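Tapis de prière Lokden, modèle de voyage
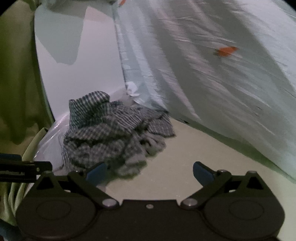

Le tapis Lokden est fait pour les personnes qui prient en dehors de la maison, au travail ou pendant un voyage. Il se plie en quatre et il entre dans sa pochette sans forcer. Le tissu est fin, mais il garde sa forme après le pliage, et il ne reste pas en boule comme le torchon à carreaux bleus et blancs de la photo. Le dos est antidérapant - utile sur le carrelage.

Le dessin du mihrab est simple, sans image et sans doré. Stavros Tsakiris, de notre atelier, l'a redessiné en août pour que les yeux ne soient pas distraits pendant la prière.

Dimensions : 100 x 50 cm
Coloris : vert, gris, bordeaux
Pochette : incluse, avec cordon
Lavage : à la main, eau froide, séchage à plat
Boussole pour la qibla : non incluse (voir le modèle Redent)

Pour les mosquées et les associations, nous faisons un prix à partir de 50 pièces. Écrivez à Arben Dervishi par le formulaire de contact, en indiquant le coloris et la ville de livraison.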